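SMALL BINS, BIG MESS
Speaker notes, 20 Jun 2026
Aniela W. (Damian has the clicker, I have the water)

BEFORE I START
Mic check. Ask if back row can hear. Don't apologize for the voice.
Phone on silent!!
13 minutes if I skip the Kurek bit. Don't skip the Kurek bit.

OPENING
Hi, I'm Aniela, I run cleaning and supplies at Werero. Shared workrooms, a break area, one very long hallway. People eat everywhere, that's the job.
Talk is about one thing: the little round trash bin. The kind you buy without thinking, stick against a wall and forget.
Ask room - hands up who picked the bin nearest their desk. (wait. Expect hardly any hands.)
OK so who did pick it? Whoever was at the store that day. In our case me, two years ago, in a rush, I took what was on the shelf.
My claim: where the bin stands and how the bag is put in matters more than how often you empty it. Will come back to this, people argue.

WHERE IT STANDS
Everyone's first idea = corner or back wall. Out of the way, can't be kicked over.
Trouble is that out of the way for feet is also out of the way for hands. You finish a drink at the front, the bin is at the back, the drink waits. Then it waits some more.
I'm not saying put it in the middle of the floor. Sorin tried the middle of the floor in the mail room. Lasted one morning. 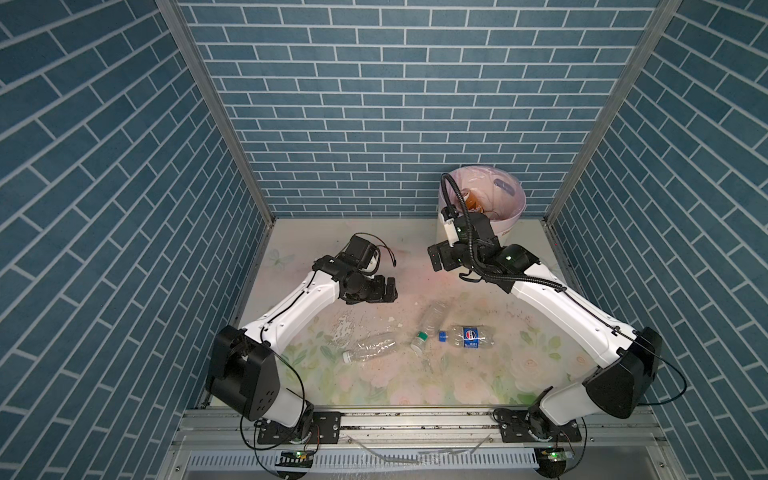
Placement is a trade and you should make it on purpose. Walk the spot first, stand where people stand when they have something to throw out, reach. If you can't drop it in without leaning, people will toss, and tossing is how you get stuff on the floor. Up against the wall like this one, just right of the middle, is decent, a toss that goes long at least hits the wall. Look at the floor too, pale mat with the faded flowers, every speck shows up on that. Which I like! A pale floor tells on you. Dark carpet hides crumbs until they are a layer. (pause, let them groan)

If someone asks about lids: no lids in workrooms. Lid = two hands or touching it. Food areas different, see end.

Rule I use at Werero, say it slow:
Bin within reach of where the drink gets finished. If that spot moves, bin moves.
Nothing stored in front of it. Ever. Boxes "just for today" are the worst.
Keep a clear edge around it so a broom fits.

THE BAG
Favorite part, slow down here.
Bag has to be bigger than the bin. Obvious. Half the bins I check have a bag that's too small, stretched over the lip like a swim cap, first heavy thing goes in and the whole lot slides down inside. Now you're fishing.
How I do it:
Shake it open properly. Not a half open.
Push the bottom down with your fist till it touches, otherwise you get a air pocket and stuff sits on top of it.
Fold the rim over all the way round, a decent fold.
If it's loose, gather the extra and tie a small knot at the side. Small! A big one sticks out and people catch their sleeve.
See-through bags if you can. You can tell from across the room if it wants changing, and you see the fork someone threw out by mistake.

Color: I don't care. Rawan cares. Rawan wants a different color per floor and she has a point, you can tell where a bag came from when it turns up in the wrong dumpster. Give Rawan credit by name, she's in the second row.

Handle holes. Lots of these small bins have cut-out handles, handy for carrying, but they're also where the bag bulges out when it gets full. Don't pull the bag through the hole to "lock" it. People do this. It tears, then it drips on the way down the hall and I get the call.

CUPS AND BOTTLES
Most of what we sweep up is drink stuff. Paper cups, plastic bottles, the film off things.
Cups - take up room fast as they never land flat, they go in on a tilt and sit in the folds of the bag. Stack them if you're the one tidying. Don't ask other people to stack them, they won't, I put up a sign and the sign got a coffee ring on it.
Bottles - cap ON. An open bottle on its side is a mop job.
Bottles roll. Pick up bottles before you sweep, always, or you chase them with the broom.
Wrapper film - weighs nothing, ends up along the front edge of things, under rails, by vents. Hand pick it. Broom just pushes it further in.
Order for a quick tidy then: bottles, cups, film, then sweep, THEN change the bag. People change the bag first and put the sweepings in the new one, drives me nuts.

Next slide: cup's in, bottles arent. Let them look at it. Ask what they'd pick up first. Don't answer for them, count to 4 in my head.
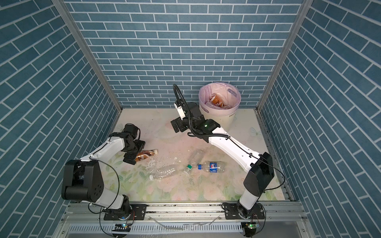 THE KUREK BIT
Short version. Kurek is the supply place we used up to December. Ordered 400 bags. Right size on the label, wrong size in real life, rim wouldn't fold over at all.
Instead of sending them back I thought, fine, we'll make do. We did not make do. Bags in the bottom of the bins all over the building, people throwing things on top, bins sticky inside.
Damian washed every one of those in the utility sink. Thank Damian. (He'll hate this.)
Lesson: try one bag on one bin before you sign for the box. Takes no time. Switched to Dusard after, fine so far, not selling anything.

WIPING THE BIN ITSELF
Skipped everywhere. The bag is not the cleaning.
Outside gets dusty, low down most of all, broom throws it up there. Ridged or patterned plastic holds on to dust so use a soft brush first and then the damp cloth. Cloth first just makes paste in the grooves.

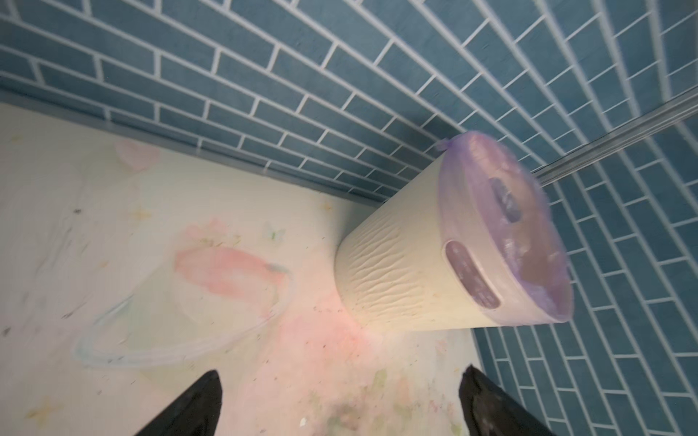 Do the rim with the bag off, then the inside, let it dry before the new bag goes in. Damp bin plus new bag = bag sticks to the side and you can't get your fist down it.
Wall behind as well. Tile pattern or light paint shows splashes, low down, right where the toss missed. If it's wallpaper go easy, barely damp, dab don't scrub.
And lift the bin when you mop, don't mop round it. You know who you are.

QUESTIONS I'LL GET
Smell? Food goes in the break area bin, with a lid, out every evening.
How often? When the bag wants it. Look in it.
Recycling? Ehsan is doing that whole talk after lunch, send them to him, do NOT get pulled in.
Bigger bin? Usually no, a bigger bin just gets left longer. Tastgate folks might disagree, they have a real kitchen. Let them talk if there's time.

IF I'M RUNNING LATE
Cut lids, cut color (sorry Rawan), keep the bag demo.
Demo bag is in the blue tote. Spare in Damian's coat.
Handout is 2 pages, by the door, take one on the way out. Bin by the door for the cups.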